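Reserving a concept-based crossover before the price is out

Posted in Buying and Ordering
774 views

My local dealer in Lutgate is taking reservations for the production version of the Vovo crossover, the one that was shown as a concept at the spring motor show. They want a deposit of 498 pounds to hold a build slot. There is no price list yet, no trim list and no firm delivery month, only "from December".

I like the look of it and my present lease ends in the new year, so the timing would suit me. What bothers me is paying for something when all I have seen is a show car on a turntable. The concept had very large wheels, cameras in place of door mirrors and a brushed paint finish, and I doubt all of that will reach the road.

So two things really. Is the deposit likely to be refundable if the final price is silly? And how much does a car normally change between the show stand and the showroom? I don't mind losing the fancy paint but I would be annoyed if the roofline went up or the boot shrank.

The form I was given is two pages long and doesn't use the word "deposit" anywhere. It says "reservation sum".

Posted by lutgate_commuter

Answer from Tymoshchuk

Read the form again and look for when the reservation turns into an order. Those are usually two separate stages. At the reservation stage you are holding a place in the queue, and most dealers I have dealt with will give the money back if you ask before you sign the order itself. Once you sign an order with a price and a specification on it you are in a different position and the money may be kept.

The wording matters more than what the salesman tells you. Ask them to put these in an email:

Whether the sum is refundable in full, and up to what point.
How long a refund takes.
Whether the sum comes off the price of the car.
Whether your place can be moved to a different trim or engine.
What happens if the delivery month slips.

If they won't write it down, keep your money. Pay by credit card if they allow it, as you may have some extra protection that way, and keep a copy of both pages of the form.

On how much it will change, expect the wheels to shrink, the mirrors to become ordinary mirrors and the door handles to become normal ones. Lamps get simpler. The creases in the doors and wings are often softened too, as deep, sharp shapes are harder to press in metal on a production line than they are to make once for a stand.
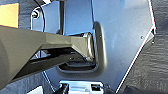

A recessed pocket in a sheet-metal panel.

The general outline usually survives. Roof height is the thing I would check, because concepts often have four seats and not much headroom, and the road car has to fit adults in the back. A roof that goes up a little is quite normal. Boot space tends to go the other way from what you fear, as show cars are rarely designed around luggage at all.

I reserved a Clunesine saloon on the same basis a few years ago. The final car was 8 mm taller than the concept and had a plainer dashboard. I went ahead with it and had no complaints apart from the wait. Delivery was quoted as spring and it came at the end of summer.

If your lease has a fixed end, ring the lease company now and ask what an informal extension costs per month. Mine let me go on month by month at the same rate, but I had to ask before the final month started.

Answer from greybumper

I would wait. First cars off the line are always the top trim with every option, so you will pay more and you won't get to choose much. Let other people find the faults. I waited 12 months for the last one I wanted and got money off.

Answer from hatchback_north

Agree with most of the first answer. One more point, which is company car tax if this is going through work. You can't work it out until the official emissions and list price are published, so don't commit before then. My employer would not approve a car without both figures.

Also ask whether the dealer will have a demonstrator before your order has to be confirmed. Ours did, and I found the driving position didn't suit me, so I cancelled. The refund went back to my card within the fortnight. Different dealer though, so check with yours.

Reply from lutgate_commuter

Thanks all. I rang them this afternoon and they say it is refundable until the order is signed, and they will email to confirm. I've asked about the demonstrator as well. I'm not paying anything until the email arrives.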